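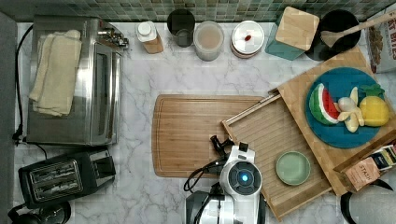
Since October I have been trying to answer one small question: how much does the wrist camera help, when the arm already has a good view of the whole counter? My supervisor calls it the dullest question in the lab. Perhaps she is right, but I could not find an answer which I trusted, so I made my own.

The task is pick and place in a crowded kitchen. The policy gets a short instruction, for example "put the banana on the board", and has to do it between toasters, jars and trays. I trained two versions on the same 80 demonstrations. One sees only the wide view. The other sees the wide view and the wrist.

I expected that the wrist view would win everywhere, and it did not. Over 30 trials for each version, the reaching part was the same for both. The difference came in the last few centimetres, when the fingers must go down beside a rim or a raised edge. There the wide-only version missed 16 times, and most of these misses were errors of height.

The wrist view has its own problem. The gripper covers a good part of what it is looking at, and close to a board there may be very little left except grain and a groove. 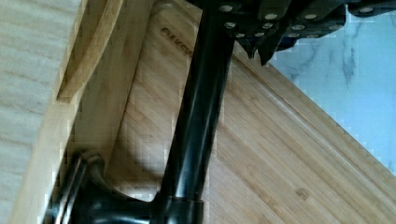 Graham Naylor thinks I should mask out the gripper pixels before training, because the network may be learning the pose of the fingers from them and ignoring the object. I tried it on Tuesday with a rough mask. The loss looked better, the grasps did not, but one evening is too short to say anything.

What I did change is the cropping. In the old Lirex code the wrist image was cut to a centre square — fine for a bare table, bad for a counter where the useful edge is often in a corner. With the full image the training is slower, and I accept this.

The soft toys are the next step. They give way when the fingers close, so a small mistake in height should matter less.
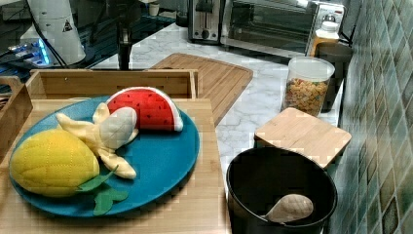 Corn, banana and watermelon on the blue plate, with the drumstick in the black bowl.

I will run the same comparison with these and put the numbers in the next post. If somebody has a better way to measure height error without markers, please write to me.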